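Ulard, part four: planning with things in the way

May 12, 2019

The last post ended with the perception side of Ulard working well enough to stop touching it. I touched it anyway, but only to change how it reports confidence, so I'll skip that. Most of my evenings since then have gone into the planner.

For anyone who missed the earlier parts, Ulard is the task planner I've been writing for a tabletop arm. You give it a goal such as "strawberries in the bowl" and it works out an order of picks and places. It talks to two other pieces. Fudari is the object tracker, which Keith Mudgway wrote most of. Bakport is the motion layer, which takes a grasp pose and returns either a trajectory or a failure code.

The old planner treated every object as a point with a radius. That's fine for blocks. It's bad for a toy kitchen, where a colander is long in one direction and a ketchup bottle is lying on a plate. With a radius big enough to cover the colander's handles, the planner thought the bowl and the cup beside it were both blocked. It would then try to clear the colander first, every time, whatever the goal was.

I replaced the radius with a footprint polygon. Fudari already had the outline of each object from the overhead view, so it was mostly a matter of passing it along and simplifying it. Each polygon gets padded by the width of an open finger. I keep the padding separate from the outline so Bakport can shrink it when the gripper is going to come down closed.

The second change was support relations. If one object's outline sits mostly inside another's and the second one is flagged as a surface, Ulard records "on" between them. The bottle is on the plate, so moving the plate means moving the bottle first. Before this, the planner would happily plan to grab the plate by its rim with the bottle still on it.

The third problem took longest. When the arm reaches in, it covers part of the table, and the cable covers more. Fudari used to drop anything it couldn't see for 4 frames in a row, and Ulard would replan as if the object had been taken away. Small things near the gripper were the worst, because they disappear from view right when you need them. A cable crossing the plate could also split the plate into two detections, and the planner would then have two plates to worry about.

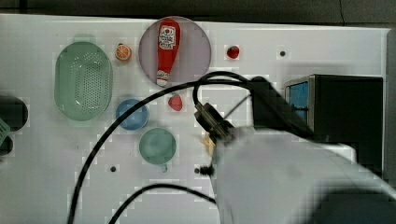
What I changed in the tracker

Fudari now gets the joint angles along with each image. It draws the arm model into the camera view and marks those pixels as unknown. An object whose last known position falls under the mask is kept as "hidden" and its pose is frozen. An object that should be in plain view and isn't gets dropped like before.

The cable isn't in the arm model, and I wasn't going to simulate one. Jolene Ngata suggested treating any long, thin, dark region that touches the arm mask as part of the arm. That was two hours of work and it fixed nearly all of the split plates. It would go wrong with a black spatula, so for now we don't have a black spatula.

The holes in the tabletop needed their own rule. They kept showing up as small dark round objects, and once Ulard put one in a plan as an obstacle to be moved. They don't go anywhere, so I list their positions in the table config and Fudari ignores detections centered on them. If the camera gets bumped the list is wrong, and I have to run the calibration script again.

What I changed in the planner

Hidden objects stay in the world state but carry a timer. Ulard won't start a new pick on a hidden object. It can finish one that's already underway. If the arm has backed off and the object is still missing, the planner waits 300 milliseconds, asks Fudari for a fresh look, and then replans.

I also stopped replanning on every update. The planner now compares the new state with the one it planned from and only starts over if something in the remaining steps has changed. A strawberry rolling a little on the far side of the table doesn't matter if the goal is the cup.

Still broken

Translucent plastic. The outline of the plate shifts with the light, and the padded polygon shifts with it. I'm averaging outlines over time as a stopgap, which makes the tracker slow to notice when the plate really does move.

Nested objects only work one level deep. A strawberry in a bowl on a plate gives me a "support cycle" error about a third of the time, and I don't yet know where the cycle comes from. I suspect the outlines of the bowl and plate are being compared in whichever order they arrive.

Bakport also returns the same failure code for "no path" and "ran out of time". Keith has a branch that separates them, called ruawai, and I'll merge it before I do anything else. The plan is to have the appliance doors in by September, starting with the microwave.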